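How Does a Robot Learn to Hang Up a Mug?
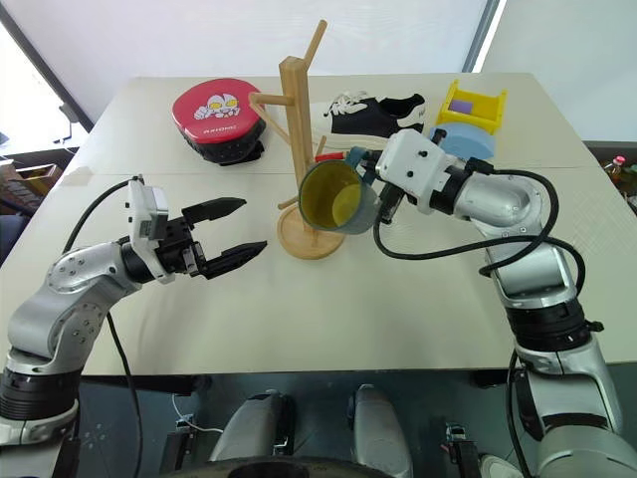 ROBOTS AND MACHINES

Think about the first time you tied your shoes. Somebody probably showed you, then you tried it, and then you tried it again (and again!). Robots can learn in a way that's a little bit like that. They need examples, and they need a LOT of them.

At the Stevinus workshop, a robot with two arms is learning to put mugs on a wooden mug tree. Easy for you, right? For a robot it's a huge puzzle. Which way is the mug facing? Where is the peg? How hard should the gripper squeeze?

So a person helps. The person sits at a set of handles called the Drikel and moves them, and the robot's arms copy every move. Turn your wrist, and the gripper turns too! While that's going on, a computer saves what the robot's camera sees and how each joint bends. One try from start to finish is called an episode.

Now look at the teal mug with the yellow inside. It's tipped over sideways, with one gripper holding on to it near a peg. The other gripper is wide open. To you that's one moment, but to the computer it's a picture plus a long list of numbers, and both get saved together.

What's with the sneaker?

Good question! Real tables are messy. If a robot only ever saw a mug and a stand on a bare table, a stray shoe might confuse it. So the team puts other things out too, like a sneaker or a little yellow crate, and moves them to new spots between episodes. The robot has to learn which things matter for the job.

How many examples does it take?

The team wants 2000 episodes, and it already has more than 1020. Wow! Then a learning program called Wument will go through them all and look for patterns.

Try it at home

Grab a plastic cup and a friend. Close your eyes and let your friend guide you to put the cup on a shelf, using only words. Now swap places. Which words helped the most?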